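Ticket opened 25 February 2024
Subject: blue trays from Plastwood order, rocking on the table and sticky residue
Status: waiting for supplier
Written by: Lleucu Pritchard, Narkholm sorting room

## What is the problem

We received the new blue trays for the sorting tables and I began to use them the same afternoon. Two problems came up. First, some trays do not sit flat. When you put something in at one end, the other end lifts a little and then knocks back on the table. Second, drink cans leave a sticky ring on the floor of the tray, and it does not come off with the normal wipe.

The order was for 200 trays, model name Bellis, shallow type. The old ones were the Clultis type, which are deeper and have a completely flat bottom. We never had the knocking with those.

## How we use them

Every tray goes on the white table, and the items from the mixed box go in by kind. Metal cans are one kind, paper and card another kind. One can weighs almost nothing, so I did not expect that such a light item could make the tray move. Still it does, if the can lies near the short side.

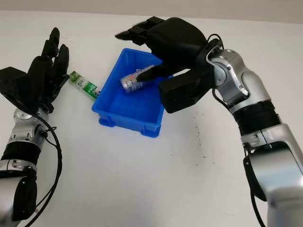
I want to be clear that the tray is not broken. There are no cracks in any tray I took from the first carton, and the rims are straight. The difference is in the feet. The Bellis tray stands on small feet at the corners, and if one foot is a little shorter, the whole tray rocks. On the Clultis this could not happen.

## What I tried

1. Turned the tray around on the same place. The knock moved with the tray, so it is not the table.
2. Put a spirit level on the table. It is level in both directions.
3. Took another tray from the same carton. This one was fine. The third one was rocking again.
4. Put a folded piece of card under the short foot. It stops the knocking, but the card slides away when the tray is pushed, and I can not ask people to do this all day.
5. Washed a rocking tray in warm water and pressed it flat under some books during the night. In the morning it was the same.

For the sticky ring I tried these:

- Damp cloth only: no change.
- Dish soap and warm water, left for 3 minutes: most of it came off.
- The same again with a soft brush: clean.

So the ring is solved for me. Please do not use the rough side of the sponge, it makes the blue plastic dull. I did this on one tray and I am sorry for it.

## Small cartons beside the tray

This is a different matter but it belongs to the same table. When a slim carton is put down close to the tray, it can go a little under the rim, because the sides are wider at the top than at the bottom. After that, if you move the tray, the carton moves also or it falls on the floor. With the old trays we had the straight sides and this was not happening.

My proposal is to keep a free space of one hand between the tray and anything that is waiting. Cartons should go to the card tray directly and not wait on the table. Also loose bits of paper should be taken out of the can tray before it is emptied. The company which collects the metal has complained about paper already. 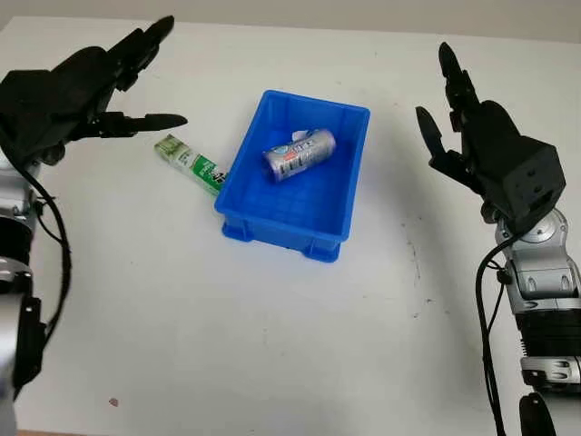

## Answer from supplier

Plastwood wrote back that the feet are made in the same mold as the tray and that a small difference is "within normal." I do not agree with this, and I sent them my measurements. From the first carton I checked 18 trays, and the short foot is always at the same corner. For me this looks like a fault in the mold and not an accident.

They offered stick-on rubber pads. I asked for a sample first, because I am not sure the glue will stay after washing.

## Open points

- Rubber pads: sample promised for March.
- The cartons we did not open yet should stay closed, so that we can return them.
- Rocking trays have a piece of tape on the short side. Please use them only for paper until this ticket is closed.
- The old Clultis trays are still on the bottom shelf, do not throw them away.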